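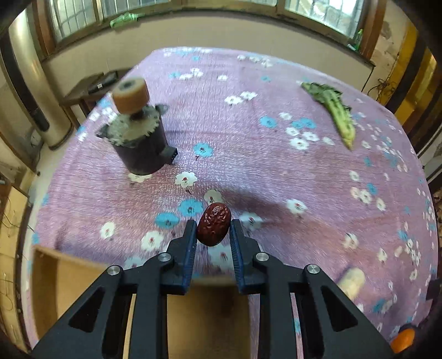

Hand-held gripper with a dried jujube between the blue finger pads.

Clindanus gallery: the loose joint

Clindanus is our project on picking up kitchen food with a two-fingered gripper. An operator carries the tool by hand, picks things up and puts them down, and the tool records how far the fingers are open the whole time. The arm at the Mitstead workshop is then trained on those recordings. This page covers the fault we had in June, when the recorded opening stopped matching the real one.

The work

The jujube is one of the smaller items on the list. The skin is wrinkled and a bit glossy, and the fruit is oval, so the pads can take it across the middle or nearer one end. Operators are asked to take it across the middle and lift straight up.

The tablecloth stays on for all the table work. The small white and blue flowers in the print help the tracking software, which does badly on a plain surface. We tried a plain gray sheet in the spring and went back to the cloth after a day.

The fault

On a Monday the arm in Mitstead began dropping small items. Large ones were fine. It would close on a piece of dried fruit, stop early and lift away with nothing. Twice it did the opposite and squeezed hard enough to split the skin.

We looked at the arm first, because that was where the trouble showed. The motor current was normal and the finger travel checked out against a steel gauge. The better part of the day went on that. Then someone put the same gauge between the fingers of the hand tool and the log read 2 mm too wide.

The cause was the outer left joint. Its screw had backed out a little, enough to let the finger rock under load. You could not feel it with the fingers open. With something held between the pads, the left finger leaned outward and the sensor, which sits on the linkage and not on the finger, went on reporting a position the pad was no longer in.

A 2 mm error makes little difference on a cabbage. On a jujube it is the difference between holding it and missing it.

What was affected

The set recorded on that tool came to 3000 picks. We replayed all of the small-item picks against the video and compared the logged opening with where the pads met the food. 66 of them were off by enough to matter and were taken out. The rest were kept, with a note in the log giving the tool number.

Two of the rejected picks looked fine on video and were argued over. They are out too. Both had been recorded after a long session and the gauge reading at the end of that session was already bad.

The screws

There are 4 round-headed screws at the joints, two on each side, and all of them came out during the repair. Undton, who built the tool, had fitted them without thread lock so that the fingers could be swapped quickly. We had swapped fingers a good deal more often than they expected. The new screws have a medium thread lock and a paint mark across the head and the arm, so a turned screw shows up as a broken line.

The arms were checked for cracks around the cutouts. None found.

The pads

The blue pads were not at fault, but they got blamed for a while. Hendriks supplied the set, and a worn pad can also make small food slip. We measured the old pads against new ones from the same bag and could find no difference worth writing down. They went back on the tool.

If you are cleaning ribbed pads, use warm water and a soft brush. Dried fruit leaves sugar in the ribs, and alcohol wipes just push it along.

Checks we do now

Before each session, close the fingers on the steel gauge and read the log. If it is out by more than half a millimeter, the tool goes on the shelf with a tag.

Do the same at the end, before packing up. If the second reading is bad, the whole session is held back until it has been replayed.

Look at the paint marks whenever fingers are changed. Do not tighten a turned screw and carry on. Write down which one it was, then take the tool out of use.

Still open

Undton is looking at moving the sensor closer to the pad. The other hand tool has the original screws and is not to be used on small items until its new ones arrive.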